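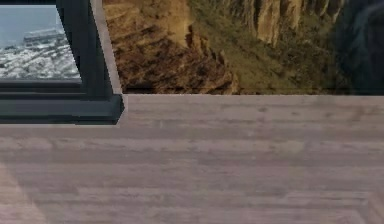 Pale greyish wood, streaky grain.

Prekura furniture wax, the clear one, bought from Sadden. Quick review before I forget everything.

Came in a squat tin, 200 ml. Lid is a pain. Needed a spoon, then a bigger spoon. Smell is strong but not nasty, bit like old church pews. Gone by the next morning with a window open.

Used it on a bookcase, two stools and a bread board I don't put bread on. Put it on with an old T-shirt, very thin. First go I slapped on far too much and it went tacky, had to rub half of it off again with a clean rag. My fault, it does say thin. In tiny letters, mind.

Drying time on the tin is 60 minutes. Nope. Cold house, took most of the afternoon before I'd put a book down on it. In summer maybe. Gave it 3 coats in all, buffed between each one. Arms ached.

Colour – this is the bit I cared about. Last wax I had was a Florkell and it turned everything pale a sort of weak tea yellow. This one hardly shifts it. A touch darker on the end grain and thats it. Good on light wood, probably pointless on dark stuff where you want some warmth put back.
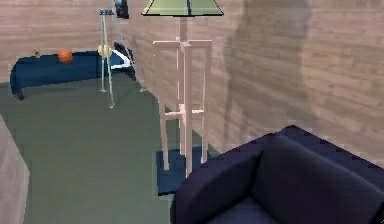 Dorian Marchal wrote underneath my first post that he'd had the opposite on ash, went noticeably yellow after one winter, and he'd only trust it on a spare offcut first. Also that the buffing matters more than the number of coats, and a shoe brush beats a rag.

Fair enough. Tried the shoe brush on the second stool. Much better, annoyingly. Will look again in October and see about the yellowing.

Water: left a wet glass on it on purpose. Faint ring, buffed out. Hot mug, not so good, left a dull patch and it needed a dab more wax. So not for a dining table, I'd use an oil there.

Tin went further then I thought, still a third left. Price is a bit steep next to the Leclerc one but that comes in a tin half the size, so do the sums.

Would buy again, yes. Four out of five, one off for the lid.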